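Transepidermal

Kumiko Fujimoto kept the chamber at 21 degrees and the humidity low enough to crack a lip in an afternoon. The protocol required it. Subjects sat with both forearms on a padded rest while a probe read the water leaving their skin, and every value went into a column headed TEWL, in grams per square meter per hour.

Subject 31 was Hideaki Oda, a retired dock worker. His hands had split along the finger joints every winter since he was a young man, and he closed the cracks with glue from a hardware store. On the intake form, under current treatments, he had written the name of the glue.

"You can't use that during the trial," Fujimoto said.

"What do I use?"

She gave him the tube. It was white, with a code where the name would go. Half of the subjects had the Garkar base, which was petrolatum, glycerin and five percent urea. The other half had the same base without the urea. She did not know which half he was in, and the key was with Junpei Hirose, two floors up, in a locked drawer.

"Twice a day," she said. "After washing. Pat the skin, don't rub it. Lukewarm water only."

"My wife used to say that."

She wrote nothing down. There was no field for it.

He came back at week two. The left hand read 25 and the right hand read the same. At baseline both had been higher, the right by a good deal. She cleaned the probe and took the reading again, and the second value agreed with the first. The fissure at the base of his thumb had closed to a pale line. She photographed it against the gray card.

"Did you use the glue?"

"Once," he said. "The first night. I put it on before I remembered."

That was a protocol deviation. It went on form six, with the date and time. He did not know the time. She asked him to estimate, and he said it was after the weather report, so she wrote 2136 and initialed it. He watched her do this with interest.

"Is that exact?"

"No. It's an estimate. There's a box for that as well."

She checked the box.

Hirose called down before lunch. The sponsor, Ondex, wanted the deviation count by the end of the day, and Deirdre Ní Mhurchú would be on the line to go through it. Fujimoto ate at her desk and opened the sponsor's quarterly bulletin, which she had been sent and had not read. Most of it concerned the move to Starkenier. The formulation group had a paragraph on page two. The rest was warehouses.

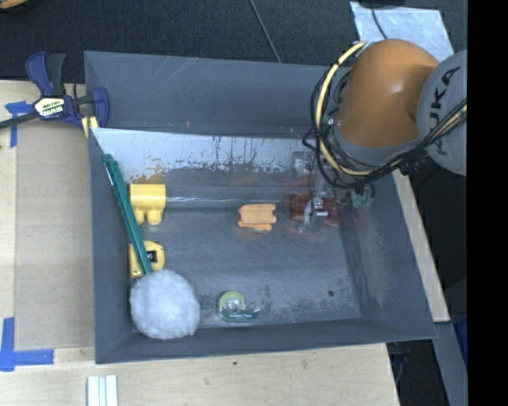

Robot arm at a gray bin.

She closed it and dialed in.

"One deviation," she said. "Subject 31. Cyanoacrylate, single application, night one."

"Which hand?" said Ní Mhurchú.

Fujimoto looked at form six. There was a line for the product, a line for the amount and a line for the site. She had filled in the first two.

"I'll have to call him," she said.

He picked up on the fourth ring. She could hear a tap running, and then he turned it off.

"The right," he said. "It was always the right that was worse. She did that one first."

Fujimoto wrote: right hand, base of thumb. She thanked him and reminded him about the lukewarm water, and he said he had been patting.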